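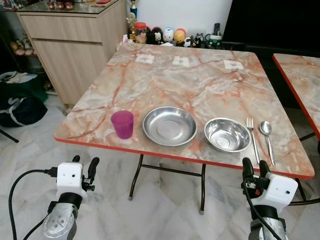

One Cup, One Plate, One Bowl: the Skaltora table set

Madhu Uniyal talked me into this. She had read about Skaltora, a tableware seller whose whole pitch is that a person living alone needs five things to eat with and no more, and she thought I should write it up for the gallery because I am known to be difficult about kitchens. I am. I own more bowls than I can store and have never once regretted a bowl. Still, I agreed to eat from the set through December and keep notes.

A word on the claim itself. Skaltora says its set covers "every meal of the day". I took that to mean every meal eaten by someone who never has soup and salad together, never has a visitor and never cuts anything up. There is a fork and there is a spoon. You will have spotted what is missing. I wrote to ask about a knife and was told that the side of the fork is "sufficient for most foods". It is sufficient for an omelette.

The cup. Magenta, see-through and plastic, a little narrower at the bottom than the top. Ffion Bellis likes the colour. I think squash looks peculiar in it, and I wouldn't pour tea into it whatever the leaflet says.

The plate. Stainless steel, shallow, with a wide rim. A wide rim looks generous and takes away room for dinner. Beans on toast fitted. A jacket potato with anything beside it was a negotiation. It also shows every fingermark, so if you are the sort who dries up with a damp cloth, think again.

The bowl. Steel as well, deeper than the plate and smaller across. My favourite piece, much as it pains me. The rolled rim is pleasant to hold and porridge doesn't slop over it. Hot porridge does make the whole thing hot, and Skaltora says nothing on that subject.

The fork. Four tines and a long, thin handle. Shaohua Yao found it elegant. I found it long.

The spoon. Same slender handle, oval bowl. Fine for cereal, too big for a boiled egg. A teaspoon would have made six pieces and spoiled the slogan.

The table. Square, with dark metal folding legs and a marble pattern in cream and grey with rust-orange veins all over it. Whether anybody needs marble on something that folds up is between them and their conscience. The thin red band round the edge I rather like. Birger Öberg leaned on his for a whole lunch and reports no wobble, but Birger also said that about his last one.

I asked what the set would cost to replace piece by piece and never got a straight answer. So I can't tell you whether it's a bargain. After 30 days I had gone back to my own plates, kept the bowl, and given the cup to Ffion, who uses it for pens.

Text by Ffion Nicholas. Corrections and grumbles to the gallery desk, please. © Bristura Home Pages | Contact | Back to top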